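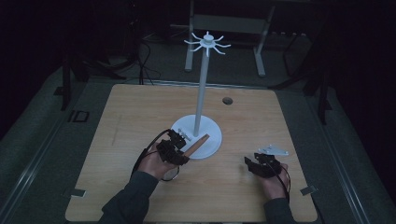 ### 4.2 Collecting Two-Handed Demonstrations

All demonstrations for the rack task were recorded with hand-held grippers, one in each hand of the operator. Figure 3 shows the left gripper holding the wooden stick near the base of the rack, with the right gripper low over the tabletop. The operator works directly on the board and feels contact forces through the fingers, which we found important for the placement phase. In an earlier version of the Lilleo setup, the same motions were recorded by joystick, and operators slowed down sharply whenever the stick came close to the pole.

The rack has a round base, a slender vertical pole and eight curved prongs at the top. The prongs are thin and spread outward from a common hub, so a small error in the height of the approach changes which part of the rack is touched first. We kept the rack free-standing during collection. Fixing it to the table would have made the task easier, but it would also have removed the main failure we wanted the policy to learn to avoid, namely tipping the rack with a sideways push. The wooden board itself is held by metal clips along its near edge and does not move between episodes.

Each episode starts with both grippers near the front of the board. The operator picks up the stick with the left gripper, brings it to the rack, and may use the right gripper to steady the pole. No fixed order was given for the use of the right hand. Some operators steadied the pole before lifting the stick, others only after first contact – both patterns are kept in the training set. The starting pose of the stick was changed after every episode, and the rack was moved within the left half of the board at the start of every block.

We recorded 616 episodes in this way. Of these, 23 were removed because tracking of one gripper was lost for longer than the allowed gap. Episodes in which the rack tipped were not removed. They were cut at the moment of first tilt, and the part before the cut was used for training with a reduced weight. The longest episode kept has 1371 time steps. Longer pauses without motion were shortened before training, using the same speed threshold for both hands.

### 4.3 Effect of the Second Hand

To test whether the policy makes use of the right gripper, we trained a second model on the same episodes with the right-hand actions masked. The masked model reached the rack as reliably as the full model but tipped it more often during placement. The difference was largest when the rack stood close to the left edge of the board, where the left arm has to approach at a steep angle.

Prokopenko reports a similar effect for insertion tasks on the Orano bench, although the fixture there was rigid and the second hand held the part itself. Our result suggests that light support is useful even when the supported object is never grasped. We did not measure the force applied to the pole, so the amount of support needed remains open. Section 5 returns to this point with the heavier base.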